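Unit 4 handout. Budgeting for a gripper data cell
Mahfuz Mondal, December session

Bring last weeks cost sheet. We fill in column C together.

Start point: what does the money have to buy? Hours of usable demonstrations. Arm comes later, separate line, separate approval. Don't let the vendor quote them as one number, you can't compare anything after that.

Hand-held grippers first. Two quotes on the table for the exercise:
Flovell, 2,000 per unit, camera included, calibration extra
Flostex, cheaper body, no camera, longer lead time
Work both out per year, not per unit. Spare fingers, pads, cables, storage. Storage is the one everybody leaves blank.

Pads are a consumable. Put them under supplies, not capital. Nalura lists a pair at 37 and we assume 9 pairs a year for one busy station. Soft ribbed pads hold bottles and caps well, but they wear, and a worn pad changes your grip data. Replace on schedule, not when someone complains.
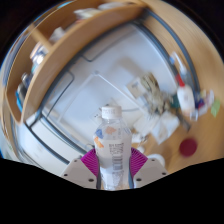

Props. Small line, gets forgotten, then somebody pays out of pocket. Budget 147 per station to start. Want a mix: clear bottles, squeeze bottles, wrappers and packets, crumpled paper, a tray with dividers. Clear plastic and shiny surfaces are hard on the vision side so buy more of those than feels neccessary. Clutter is fine. Clutter is the point, if the real table will be messy then pay for a messy table.

Staff time. Biggest number on the sheet by far. Include setup, reset between takes, and checking footage. Reset is slow with loose small stuff. See the Chaturvedi worksheet for how to split it out.

Lead times: order pads with the first purchase. Grippers next. Arm quote can wait untill you have seen one full month of data.

Common mistakes from last term
- shipping left out
- warranty counted twice
- no spare gripper, whole station down when a finger mount cracks
- training hours put under equipment

For next time: finish column C for both quotes, one page, say which you would buy and what would change your mind. Spreadsheet plus the page, same file please.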